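Plorkness Opens Kitchen Task Set Recorded by Remote Control

PLELTOV, January. Plorkness has released Zalik, a set of 1304 kitchen tasks shown to a robot arm by remote control. Each recording lasts up to 60 seconds.

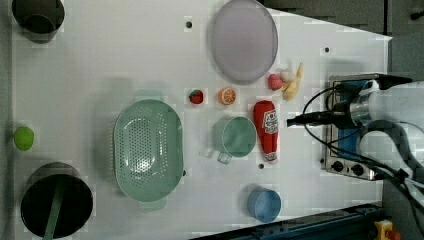 Onyshchenko, which tested an early copy, said that slow demonstrations were easier to learn from than fast ones, and asked for more failed attempts to be kept.

Failed attempts make up 5 percent of the release. Operators work from a written task list and restart after any collision. The plate, the colander and the toy food stay within the arm's reach.
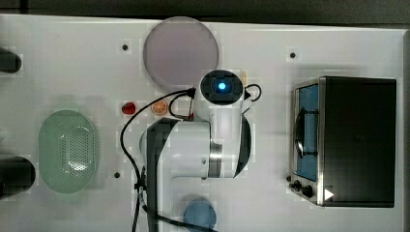
Zalik will grow to 3000 tasks. Sessions are logged with joint positions and operator commands. Plates are recorded as a separate group, as the wrist can overlap the rim when viewed from overhead. Access is by written request to Plorkness.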